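About Teltance

We are a small company that teaches kitchen robots to move plates, trays and food without making a mess of things, and we have been at it for seven years now. Most of our practice happens in simulated kitchens before a real arm gets anywhere near a real lunch.

People often ask why our About page spends so long on a failure, and the answer is that it made us who we are. One September our first customer, Gastier, ran our software on a serving line, and the arm let go of its trays a little too early. It had passed 799 simulated runs by then – we were terribly proud of that – but in every one of them the counter was set at the same height. Gastier's counter was lower. Two trays of hot food went onto the floor, and while no one was hurt, someone easily could have been.
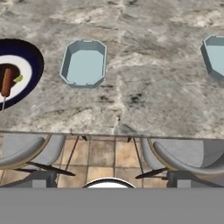
Sieglinde Eichhorn still maintains that the dropped trays were the smaller problem, and that what should have worried us more was the arm carrying on with its next move as though the tray were safely down.

She was right, and we rebuilt the whole release step around her point. The arm now has to feel the weight come off before it opens, and if it can't tell, it stops and waits for a person. It is slower this way, and we've made our peace with that! We also vary the counter height in all our practice kitchens, and we write up every stop, however small, and share it with our customers at Gastier and Arwood.

If you'd like to read those write-ups, or just come by and talk about trays, please do get in touch.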